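Pantry gallery, jars and lids

By Witkowska, April

Print | E-mail this page

Quick one before the Funton place gets its shelves back. Sorting jars all week, 24 kept, 5 going to Kikon for the swap table. Sizes and lids below, no order realy.
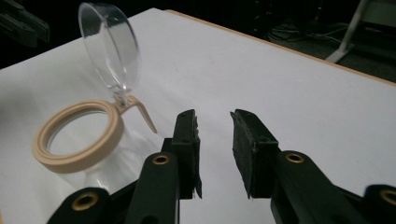 Swing-tops are my favorites for rice and dry beans. Keep the rings, lose the jars, thats how it goes here. This one has the thick beige ring and a tan clasp tab, clear lid standing right up when its open. Staying on the keep shelf. Plain screw lids next, 4 left to match, then labels. If you want a spare from the Cestivetti box, e-mail me before the shelves go up.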